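Winter coats out, summer things away

10/30/23

The clocks went back at the weekend, so I spent this morning doing the wardrobe. I normally do it in September and this year I didn't, and for the past few weeks I have been going to work in a rain jacket with two jumpers under it.

We moved to Trurnden in spring and the wardrobe here is smaller than the one we had in Tratau. It has one rail and a shelf above it. Anything that isn't being worn has to go under the bed or in the loft, and the loft is damp on the chimney side, so it's mostly under the bed.

I started with the summer dresses and the linen trousers. They had all been washed but a few needed ironing and I put them away without doing it. They'll be creased by May whatever I do. Sandals went in the old Magnusson suitcase along with the swimming things and the beach towels. The zip on that case sticks halfway and you have to push the lid down with your knee.

Next was the box of coats, which hadn't been opened since the move. The wool one is fine apart from a button. The long black one has moth holes under the arm, two of them, and I was annoyed about that as I had put cedar blocks in. Austra Kalniņš at work swears by freezing wool for a fortnight before storing it. Our freezer has three drawers and they are full of beans and bread, but I might try it with the scarves.

I also found a padded coat I had forgotten about. I paid 68 for it in the sale at Butidero the winter before last and wore it twice, then it got too warm. The full price was 219, and I remember standing in the shop for ages deciding. It had been at the bottom of the box under everything else.

With padded things I don't trust the hanger straight away. If they've been squashed, the filling stays squashed, and it needs pulling back into place by hand. So I lay them out on the bed and work along the seams, pinching and shaking each section a bit, then leave them for a few hours with the window open.

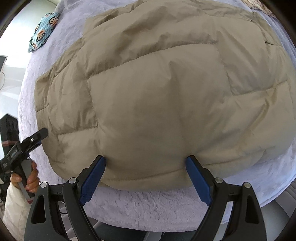
My mother used to put hers in the tumble dryer with a couple of tennis balls. We don't have a dryer, so it's the bed and the window. Whatever still looks thin by this evening can have another go tomorrow.

The rail is now full and the door only just shuts. I've put four things in a bag for Žydrūnas Ķēniņš, who is collecting for the winter clothes table at the school, and the black coat is on the chair until I decide if it's worth mending. I looked up invisible repairs and the first place wanted 100 for the pair of holes, so probably not them.

Gloves and hats are still to do. They are in a carrier bag somewhere in the loft.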